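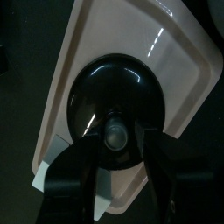 Statik Writers' Circle, Short Fiction

The Bear Who Stopped at Page Nine

The bear came in a box with three books. You put the book on its lap, pressed its left paw and it read to you. If you turned the page it carried on. If you didn't, it waited, and after a while it said, "Shall we see what happens next?"

Struan had bought it for his grandson, Joaquín, who was four and staying with him until September. The boy's mother was working on the boats and rang when she could. Struan had not read to a child for a long time and had never been much good at it. He read too fast and he didn't do the voices.

The bear did the voices. It did a fox, a postman and an old woman with a cold. Joaquín liked the old woman best and would turn back a page to hear her sneeze. Struan sat in the armchair with the paper and found that he was listening too.

In the second week the bear stopped at page nine. The book was the one about the postman, who had lost a parcel and was looking for it under a bridge. The bear said, "He bent down and he saw," and then it made a small click and said nothing more.

Joaquín pressed the paw again. The bear went back to page one.

They went through it four times that evening. Each time the postman bent down and each time there was the click. Struan changed the batteries. He took the bear's jumper off and looked at the little door in its back, and put the jumper on again.

"What did he see?" Joaquín asked.

"It'll be written there," Struan said. He held the book up to the lamp. There were only three words on page ten, and a large drawing of the river. The words were "a wet dog". He read them out.

"That's not how he says it."

"No. Well, he's not working."

"Do it how he says it."

Struan cleared his throat. He said "a wet dog" in what he hoped was a postman's voice. Joaquín looked at him for some time, then put his hand over the bear's ear.

"Again," he said.

In the morning Struan took the bear down to the repair shop in Droment Street. Farzad had mended his radio there, and his kettle twice. Farzad put the bear on the counter and pressed the paw and listened all the way to the click with his arms folded.

"It's the memory," he said. "I could get you a part, but you'd pay more for it than for the bear. Does it do the other books?"

"It does the fox one."

"Then you've still got the fox one."

Struan walked home the long way with the bear in a shopping bag. He had thought Joaquín would be upset, but the boy only wanted to know if it had had an injection.

That night they put the book on the bear's lap as usual. Joaquín pressed the paw. The bear read about the van and the hill and the missing parcel. On page nine it said, "He bent down and he saw," and clicked, and Struan said, "a wet dog," and went on from there. There were fourteen more pages. He did the postman, and the dog, who had more to say than he'd expected, and he did the woman at the end who owned the parcel. He gave her a cold.

"She hasn't got a cold in this one," said Joaquín.

"She caught it."

The boy thought about that and seemed to find it reasonable. He got down, fetched the fox book and climbed up again. He moved the bear along the cushion to make room, and put the book on Struan's knee.

"The bear can do that one," Struan said.

"He's tired," said Joaquín, and opened it at the first page.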